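How to Run a Distance Control Session on the Putting Green

Posted Oct 4, 2022 by Minttu Leinonen

Most three-putts by amateur players start with a first putt that finishes the wrong distance from the hole. Direction errors on long putts are usually small by comparison. The session below trains distance only. It takes under an hour and needs a practice green with at least one flat area and one steady slope.

What you need

Your own putter
Six balls of the same model you play on the course
Tees for marking stations
A tape measure, or a known shoe length
A notebook or scorecard

Do not mix ball models. A firm ball and a soft ball leave the putter face at different speeds for the same stroke, and the difference shows up most from long range.

Step 1. Find the speed of the green

Choose the flattest area available. Set one ball down and make a stroke in which the putter head travels from just inside your back foot to just outside your front foot. Do not aim at a hole. Hit three balls this way, then walk to the middle ball of the group and measure the distance back to the start. Write it down as your base distance for the day.

Turn and putt the same three balls back. If the two results differ by more than a couple of feet, the area is not flat and you should move. If they are close, use the average.

The base distance will change from one course to the next. At Flamstead, where I teach, mine was 19 feet in March and longer by late summer. The number has no value on its own. It tells you how today's green compares with the last one.

Step 2. Set the stations

Push tees into the green at 10, 20, 30 and 40 feet from a single starting point, all in a straight line on flat ground. Keep the line away from any cut hole. A hole pulls attention toward the result, and at this stage the only target is the tee.

If the green is busy, drop the 40-foot station and work with three.

Step 3. Putt the ladder

Hit one ball to each station, shortest first, then come back down from longest to shortest. A ball counts as good if it stops within one putter length of the tee, short or long. Record each putt as G, S (short) or L (long).

Keep the tempo the same at every station. The length of the stroke sets the distance; the time it takes should not change. Players who shorten the backswing on a long putt and hit harder tend to show a mix of S and L in the record. Players with steady tempo tend to miss in one direction, and that is easier to fix.

Complete five ladders. Take a short break after the third.

Step 4. Putt without looking up

Go back to the 20-foot station. Hit six balls, keeping your eyes on the ground until you have said aloud "short," "good" or "long." Then look. Record both the call and the result.

Valtteri Nieminen, who teaches the junior group, runs this step before the ladder. I prefer it after, once the player has a feel for the green speed. Either order works as long as you keep it the same from session to session.

Step 5. Add slope

Move to the sloped area. Set one station uphill and one downhill, both at 20 feet. Hit three balls to each. 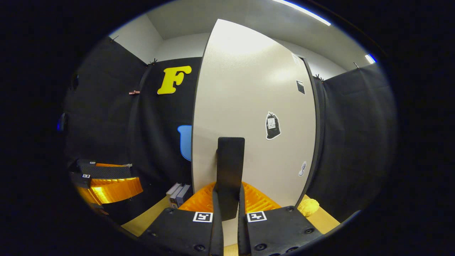
For the uphill station, picture a second tee a few feet past the real one and putt to that. For the downhill station, picture it short of the real one. Start with an adjustment of two feet and change it according to the record. On fast greens the downhill adjustment will be much larger than the uphill one — do not assume they match.

Side slope is left out on purpose. It brings in a reading error, and you will not be able to tell it from a speed error.

Step 6. Read the record

Count the S and L marks at each station separately. Look for the following:

Mostly S at 30 and 40 feet: the stroke is too short. Lengthen the backswing and leave the tempo alone.

Mostly L at 10 feet: the stroke is too long and is often slowed before impact. Shorten the backswing.

Calls in Step 4 that do not match the results: contact is probably off-center. Work on strike before you repeat the ladder.

How often to repeat

Twice a week is enough. Keep the pages together and compare them only after several sessions, as one day's record is affected by wind, mowing and moisture. Before a round, Step 1 and a single ladder are sufficient. Write the base distance on the corner of your scorecard and leave the rest for the next practice day.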